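La dînette

Une pièce de théâtre pour enfants devait ouvrir en avril à la salle des fêtes de Tarar, et il manquait un repas. Le texte disait : « Elle met la table, elle débarrasse, elle recommence. » La metteuse en scène voulait de vrais légumes. La régisseuse, qui avait déjà vu ce que devient une carotte après une semaine de projecteurs, avait dit non et demandé un jour pour trouver autre chose.

Elle avait pris le car de 7 heures pour Joltisard. Le dépôt-vente se trouvait derrière la gare, dans un ancien magasin de pneus. Au fond, sous une étagère de chaussures de ski, il y avait un carton marqué Prindeo, du nom de la marque de jouets qui avait fermé quand elle était au collège. Elle en avait eu un, de ces cartons. Sa sœur aussi. Elles s'étaient battues pour les mêmes morceaux pendant des années, et leur mère avait fini par tout donner sans leur demander leur avis.

Elle avait payé 12 euros, sans discuter, et gardé le carton sur ses genoux jusqu'au retour.

Au local, elle posa le panier sur la table grise, contre le mur blanc, et commença par la carotte et la pomme de terre. C'était l'ordre de sa mère : d'abord ce qui pousse sous la terre, ensuite le reste. 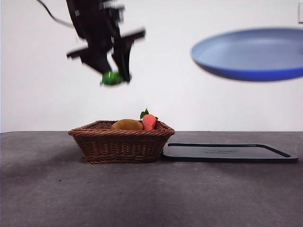

Deuxième service

La metteuse en scène arriva vers midi avec son manteau sur le dos et ne l'enleva pas. Elle regarda le panier.

– C'est de la dînette, dit-elle.

– Oui.

– On va voir que c'est de la dînette.

– Du premier rang, oui. La salle fait 80 places. Au fond, ils verront des couleurs.

La metteuse en scène prit la carotte par les feuilles, la tourna, la remit debout dans l'osier. Elle demanda combien de temps durait la scène. La régisseuse le savait par cœur, elle avait chronométré toutes les répétitions, mais elle fit semblant de chercher dans son cahier pour ne pas avoir l'air de réciter. Quatre minutes pour mettre et débarrasser, si la comédienne ne s'arrêtait pas au milieu. Elle s'arrêtait toujours au milieu.

– Et les assiettes ?

– En plastique, celles de la dînette. Elles ne cassent pas.

– Fais-moi la table.

La régisseuse fit la table. Elle n'était pas comédienne et n'aimait pas qu'on la regarde, alors elle travailla comme chez elle, sans lever les yeux. Elle essaya d'abord avec le panier à gauche, puis à droite. Elle changea deux fois l'assiette de place. La metteuse en scène s'était assise sur une caisse et ne disait rien. On entendait la chaudière, et un camion qui manœuvrait dans la cour de la mairie.

Quand elles étaient petites, sa sœur servait toujours le concombre en dernier. Elle disait que c'était du poisson. Il fallait le manger avec les deux mains et faire attention aux arêtes. La régisseuse, qui avait cinq ans, faisait attention aux arêtes. Elle avait cru assez longtemps que le concombre en avait, et à la cantine elle le mâchait lentement.

Elle le coucha en travers de l'assiette claire. 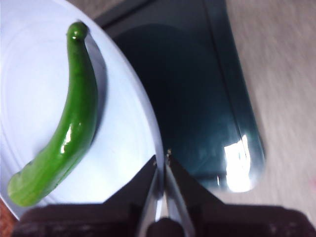

– Il est courbé, dit la metteuse en scène.

– Un peu.

– On dirait qu'il dort.

La régisseuse raconta l'histoire du poisson. Elle la raconta mal, en commençant par la cantine, et dut revenir en arrière pour expliquer la sœur. La metteuse en scène écouta jusqu'au bout, puis sortit le texte de sa poche et un crayon. Elle barra une ligne, en écrivit une autre au-dessus, barra aussi celle-là.

– Elle peut dire que c'est du poisson, dit-elle enfin. La petite. Quand elle sert.

– C'est ma sœur qui disait ça.

– Ta sœur viendra ?

Sa sœur habitait Tislow, de l'autre côté de la frontière, et elles ne s'étaient pas parlé depuis la vente de la maison. Une affaire de 3 000 euros, de frais de notaire, et d'un buffet que ni l'une ni l'autre ne voulait vraiment. La régisseuse dit qu'elle ne savait pas.

La metteuse en scène garda la réplique. Elle partit sans avoir ôté son manteau, en laissant la porte ouverte, et revint la fermer.

La régisseuse rangea. Elle remit le concombre au fond du carton, les assiettes par-dessus, le panier en dernier. Puis elle ressortit le concombre et l'essuya avec sa manche. Elle chercha dans son téléphone le numéro de Tislow. Elle écrivit que la première était à vingt heures, qu'il y avait un car jusqu'à Tarar, et que dans la pièce on servait du poisson. Elle relut, enleva le car, le remit, et envoya.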